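4. Charging the Pestura power bank

Charge the Pestura fully before you use it for the first time. It leaves the factory partly charged, and the gauge will read incorrectly until it has been through one full charge.

4.1 Charging from the wall adaptor

1. Place the power bank on a hard, level surface with the vents facing up.
2. Plug the Mokance adaptor into a wall outlet.
3. Connect the supplied cable to the adaptor first, then to the port marked IN.
4. Check that the first light on the gauge is flashing. If all the lights stay off, see section 7.
5. Leave the unit connected until every light is steady. A full charge from empty takes 9 hours.
6. Unplug the adaptor at the wall, then remove the cable.

Note: You can use an adaptor of another make if its output is marked 9 V. Charging from a computer port works but is much slower, and the gauge may not move for the first hour.

Caution: Do not cover the power bank while it is charging. Keep it away from heaters, window sills in full sun and the dashboard of a parked car.

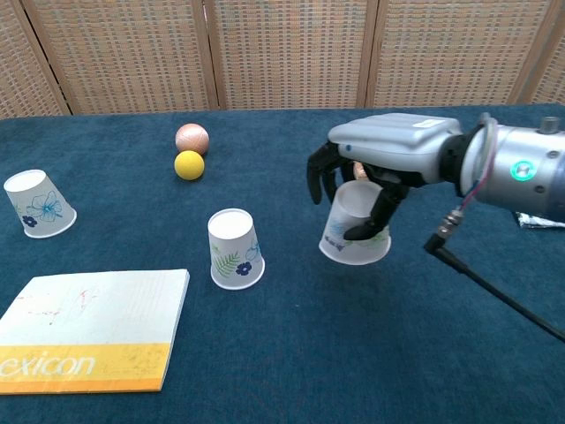

4.2 Charging other devices

1. Press the power button once. The gauge shows the charge remaining.
2. Connect your device to OUT 1 or OUT 2. Use OUT 1 for tablets and anything that needs the higher current.
3. If the device does not start charging, press the button again.
4. When you have finished, unplug the device and hold the button down until the gauge goes dark.

The output switches off by itself when the load is very small. Earbuds and fitness bands can trigger this before they are full. To prevent it, press the button twice to turn on low-current mode. The last light on the gauge turns amber while this mode is on.

4.3 Storage

Store the unit at half charge in a dry cupboard. Top it up if the gauge drops below 20 per cent. The battery is rated for 450 full cycles, after which you will notice shorter running times.

Caution: If the case is swollen, cracked or has a sweet smell, stop using it. Do not put it in household rubbish or kerbside recycling. Take it to a battery collection point.

Replacement cables are sold under part number 1076. The older Sisus cable fits the IN port but does not support fast charging.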